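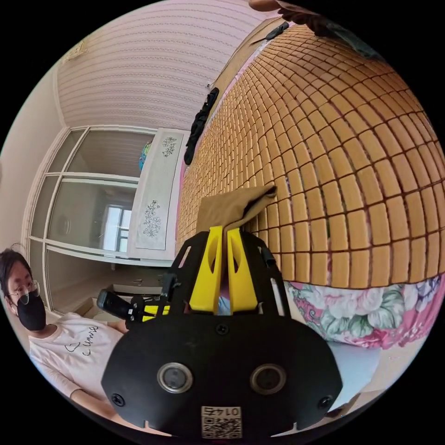 Minutes of the members' meeting, Pirow Riding Club

Held in the clubhouse on 27 December 2023. The meeting was opened after the morning feeding. The minutes of the previous meeting were read and accepted with one correction: the farrier's visit was for the school horses only, not for the boarders.

1. Winter blankets

The club has now 3 heavy blankets which can not be repaired any more. Two offers were received for new ones. Berrada asks 855 for the full set, with delivery. Mistach is cheaper per piece, but the neck covers must be ordered separately and the members who know this model said that the chest straps are too short for the bigger horses. It was decided to take the offer of Berrada. One member voted against and wished that this is written in the minutes.
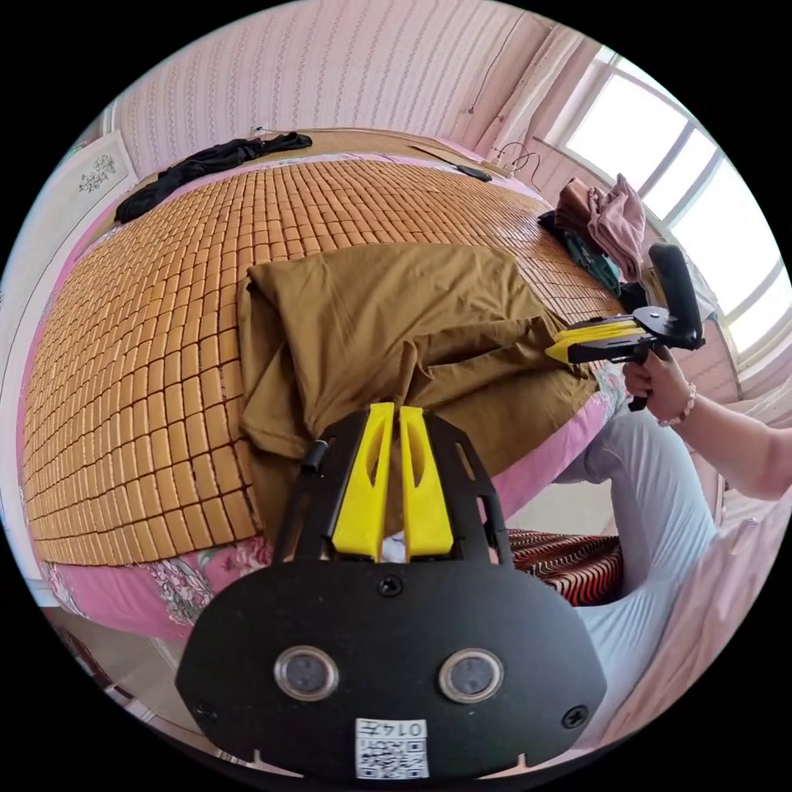
2. Washing of saddle pads

Several pads were returned to the tack room with hair and dried sweat on them. Members are reminded to brush the pads before they hang them up. Pads of the school horses are washed every second week, without softener. Private pads are not included in this.

3. Hay

The last delivery from Wurnisness was 212 bales. The quality was good, except the bales from the bottom row, which smelled of dust. These will be soaked before use. The next order will be made in March. A proposal to change to big round bales was discussed for a long time and was postponed, as the barn door would have to be made wider.
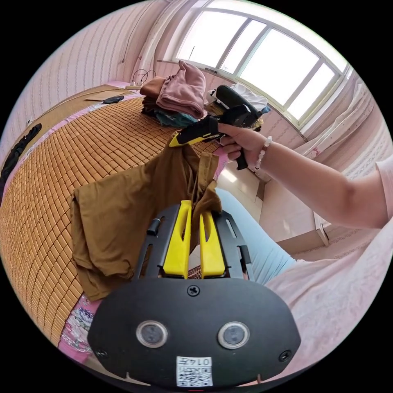 4. Arena

The surface near the gate is again too deep. It will be leveled before the jumping lessons start. Until then, please do not lunge in this corner.

5. Other matters

The key for the feed room is missing. Whoever has it should put it back on the hook in the office. The request for a second wash place was noted, without decision.

The meeting was closed at noon.

Filed under: Club News, Minutes
2 comments | 3 shares
This website uses cookies to remember your settings. Accept | Read more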